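The Dirville open day was a public demonstration of robot arms held each April by the automation firm Thakur. It was known mainly for the Bruna program, in which a single arm picked up small household objects in simulated rooms, shown to visitors on a large screen.

Thakur claimed success in 32 of 41 attempts - a figure that was never checked by anyone outside the firm.

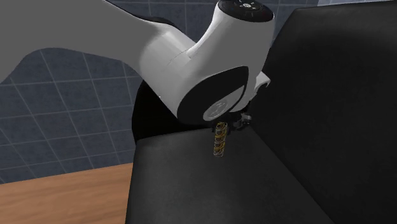
Critics noted that the rooms and objects were chosen by the firm, and that visitors could not ask for a different task. A simulated grasp also says little about how a real arm would cope with worn parts or a slippery surface. Thakur promised a physical version within five years, but gave no details of cost or speed.

Related articles
Prullex
Robot simulation
Thakur (company)
Trade demonstrations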